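4.2 Licensing caps and the revenue claim

Supporters of the Udden ordinance made two promises at once. A cap on retail cannabis licenses would keep the market small, and the tax on that small market would pay for the county's new inspection office.
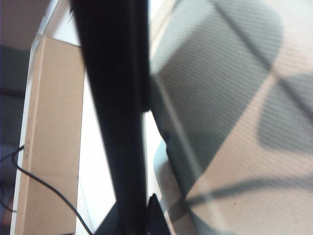
We doubt both can be kept, and the record from Montecinos gives little reason to change our minds. Montecinos capped licenses early and set its local excise tax by weight. Its finance office then reported receipts as a single line that mixed the excise tax with application fees, renewal fees and penalties. Most later papers that cite Montecinos as a success take this line at face value. When we pulled the fees out, the growth they describe was much weaker, and in the second year it was hard to find at all.

Our own data come from 383 license applications filed in Udden and Murkumon. Of these, 300 had enough detail to be used. The rest were missing either a floor plan or a statement of ownership, and we dropped them. Readers should keep in mind that incomplete files came mostly from small applicants, so our sample leans toward firms that could afford help with the paperwork. Madunex, a chain with stores in both counties, appears in the sample more often than any other owner.

The coding rules are in the appendix. Two readers coded each file separately, and a third settled the cases where they disagreed. We do not claim that this removes judgment from the process. Whether a lease between related companies counts as shared ownership, for instance, is a call on which fair people will differ.

The cap appears to have done one thing well, and that was to raise the resale price of a license. In Murkumon, where transfers are allowed after a short waiting period, owners who got in early could sell for many times the filing fee. None of that gain reached the county. A tax on transfers was discussed in August and set aside -- the minutes do not say why.

It has been argued that higher license values lead to better compliance, as owners have more to lose. This may be so, but the evidence offered is thin. The study most often cited looked at just over 200 inspections, nearly all of them announced in advance. A store that passes a visit it knew was coming has told us very little. We found no clear link between license value and later violations in either county, though our own violation records cover a short period and we would not lean on them hard.

What can be said is narrower. A county that wants revenue should report tax and fees on separate lines, and should do so before it decides whether a cap is working.

Figure 2. A black gripper finger close to the lens and a fine woven mesh surface to the right.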